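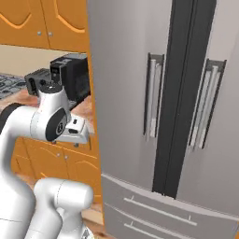

Keeping Stainless Steel and Other Kitchen Surfaces Clean

Most kitchen surfaces need less product than people put on them. A damp cloth, a drop of dish soap and a dry towel will handle nearly everything in an ordinary week. The tips on this page are for the jobs that are left over after that.

Fingerprints on stainless steel

Look closely at the steel and find which way the grain runs. Always wipe along it. Wiping across the grain pushes grease into the fine lines and leaves a haze that shows up in the evening when the lights are on.

1. Wipe the door with a microfiber cloth wrung out in warm water and a drop of dish soap.
2. Go over it again with plain water. Soap left behind is the usual cause of streaks.
3. Dry it right away with a second cloth.
4. If you want a shine, put a few drops of mineral oil on a dry cloth and buff lightly. Too much oil collects dust.

Do not use steel wool, bleach or scouring powder. Steel wool leaves tiny bits of metal behind that rust, and then you have brown specks to deal with as well.

Door handles

Handles get dirtier than the doors and take the most wear. The back side, where the fingers curl around, is the part that gets missed. Use an old toothbrush with soapy water for ribs and recesses, and a cotton swab where the handle meets the door. Spray the cloth and not the appliance, so nothing runs down behind the handle and dries there.

Refrigerator door seals

Clean the rubber gaskets every 2 months or so. Mix a teaspoon of baking soda into two cups of warm water, dip a cloth in it and run a finger through the folds. Dry them afterward. To test a seal, close the door on a sheet of paper and pull. If it slides out with no drag at all, the gasket needs cleaning, or it may be time for a new one. A gasket that has gone stiff can sometimes be softened with a hair dryer on low, held well back and kept moving.

Dried-on food in the microwave

Put a cup of water and two slices of lemon in a microwave-safe bowl with a wooden spoon standing in it. Run it on high for 4 minutes, then leave the door shut for 5 more. The steam loosens the splatter and it wipes off with a sponge. Wash the turntable in the sink, after it has cooled. If the microwave is mounted over a range, the grease filters underneath should be soaked in hot soapy water once a month.

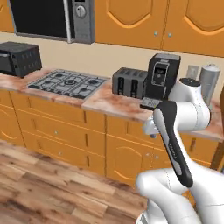

Wood cabinet doors collect a film of cooking grease, worst near the stove and along the bottom edge. Use a soft cloth with a little dish soap, well wrung out. Work from the bottom of the door to the top, then rinse the same way and dry. Raised panels hold grime in the groove, and a soft brush gets into it better than a cloth over a fingertip. Never leave water sitting on the lower edge of a door, where the finish is usually thinnest.

Sticky knobs

Take them off. It takes one screwdriver and a bowl of warm soapy water, and the door behind the knob can be wiped at the same time. Dry the screws before they go back in. Tighten by hand first and finish with a quarter turn.

Counters

Find out what your counter is made of before using anything stronger than soap. Vinegar and lemon are fine on most laminate but will etch real marble and limestone. For a dried spill, lay a wet cloth over it for ten minutes and then lift it with a plastic scraper. A patterned counter hides crumbs, so wipe it by feel as well as by eye.

Cloths

Wash microfiber separately from cotton towels, in warm water, without fabric softener. Softener coats the fibers and they start to smear.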